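The Prasirmont Travel Daypack
Walking and sightseeing pack, 25 litres

Home > Travel Gear > Daypacks > Prasirmont

Availability: In stock
Colours: Slate, Olive, Brick

If you've ever spent a long day wandering around old ruins with the wrong bag on your shoulder, you'll know why we get so fond of a good daypack. The Prasirmont is the one we hand to friends when they come in asking what to take to Greece, or Turkey, or Sicily, or wherever it is they've been saving up for, and it has been our favourite for a good while now. It carries a full day's worth of water, lunch, guidebook, hat and spare jumper, and it still squashes down flat enough to go in the bottom of a suitcase for the flight over.

Hollmann made the first version for hill walkers, and you can still see that in the harness. The shoulder straps are wide and softly padded and they're cut to curve around the chest, so they don't creep in towards your neck when you're climbing (and you will be climbing, the ancients never seem to have put a temple anywhere flat). There's a sternum strap with a whistle on the buckle and a light waist belt that tucks away behind the back panel when you're in town and don't want it flapping about.

The back panel is mesh over a firm foam sheet. On a hot afternoon this makes more difference than anything else on the bag. Gemma Goodall from our Drarkley shop wore hers up and down the theatre steps at Epidaurus in the middle of summer and came home very pleased with it, although she does say you should still bring a second shirt.

Inside there's one big main compartment with a two-way zip that opens most of the way down, so you can get at the sandwiches without taking everything out onto a rock. A flat sleeve at the back holds a map, a tablet or the site plans they give you at the ticket office. The front pocket has a key clip and a small zipped section lined in soft fleece for sunglasses. We'd suggest keeping your passport in the hidden pocket, the one that sits against the small of your back, which can't be reached while you're wearing the pack.

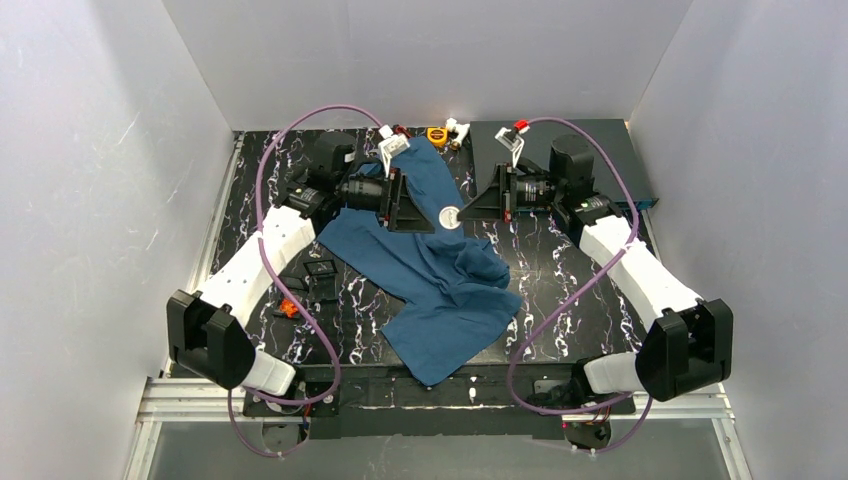

The side pockets are deep and stretchy, and each will take a one-litre bottle. We had a few grumbles about the old ones being too shallow, and Hollmann listened and added a good four centimetres to the height. If you have a travel umbrella or a folding walking pole, they go in there too, with a little elastic loop further up to hold the top end steady.

A rain cover comes with it, rolled up in its own pouch underneath. Spring in the Mediterranean can be much wetter than the brochures let on! We always tell people travelling in March to pack for sunshine and for a proper downpour, sometimes before morning tea, and the cover goes on in a few seconds once you've had a practice at home.

Details

Capacity: 25 litres
Pockets: 6, including hidden passport pocket
Main fabric: ripstop nylon with water-resistant coating
Back panel: foam with mesh covering
Back length: one size, adjustable
Rain cover: included
Cabin bag: fits under the seat on most airlines, but please check with yours
Care: sponge clean with cool water, hang to dry, don't machine wash
Stock code: 1527

Which size do I need?

The Prasirmont comes in one size and suits most adults. If you're quite short in the back, or you're buying for a teenager, have a look at the Irnedstead, which has the same straps on a smaller body and holds a bit less. Taller customers have generally been happy with the Prasirmont once the straps are let out, but do pop in and try one on with some weight in it if you can get to us. We keep a box of old travel books behind the counter for just that purpose.

What customers have told us

"Took this around the Peloponnese with my sister and we ended up fighting over who got to carry it. Comfortable all day and plenty of room for both our jackets. The zip was a little stiff the first week but it's fine now." Tia Gosling

"Good bag. I would have liked a brighter lining as it's hard to find a black lens cap in there. Otherwise very well made and the passport pocket gave me peace of mind on the Athens metro." Haruto Hoshino

"I've used mine for three trips to the Aegean coast to visit family, and for the shopping in between. The colour has faded slightly on top from the sun. I don't mind, it looks well travelled." Şengül Başaran

Delivery and returns

We post most orders on the next working day, and you're welcome to collect from the Drarkley shop if that's easier. Should the pack not suit, send it back unused with the tags on and we'll exchange it or refund you. Zips and buckles are covered by Hollmann's repair service, and Huw Gough in our workshop can usually sort out a broken buckle while you wait, if you ring ahead so he can be sure of having the right part.

You may also like

Irnedstead Small Daypack
Hollmann Folding Sun Hat
Hollmann Insulated Bottle, one litre
Prasirmont Packing Cubes, set of 4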